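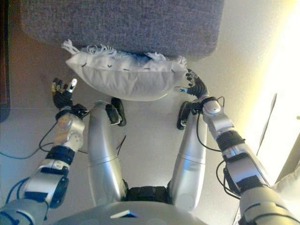 Print this post
E-mail this to a friend

In February I finally decided to do something with our living room, which has been too serious for a long time. We have the gray ottoman, it is big and practical, and everybody puts their feet on it, but it looked to me like a piece of office. So I added a white pillow with fringe.

My sister thinks that fringe is for grandmothers. I like it very much. The tassels curl a little and they fall over the gray fabric in their own way, and I stopped trying to comb them straight with my fingers. A rectangular pillow is also better for my back than the square ones we had before, when I sit on the floor and read.

I must confess I am not good at choosing white things. I drink coffee everywhere. My neighbor Melahat Eren told me to wash the cover inside out, in a net bag, with cold water, and to dry it flat on a towel so that the fringe does not make knots. She also said to do it before there is a stain and not after. I wrote this on a paper and put it on the washing machine.

Now I have 2 questions for my readers. Would you put a second pillow, perhaps in pale blue, or is one enough? And should the pillow live on the ottoman or on the floor in front of it? Ieuan Bowen wrote me last time that I ask too many questions about cushions, but he answered all of them, so I hope he will do it again.

Next time I will write about the curtains, if I find the courage to take them down.

Print this post
E-mail this to a friend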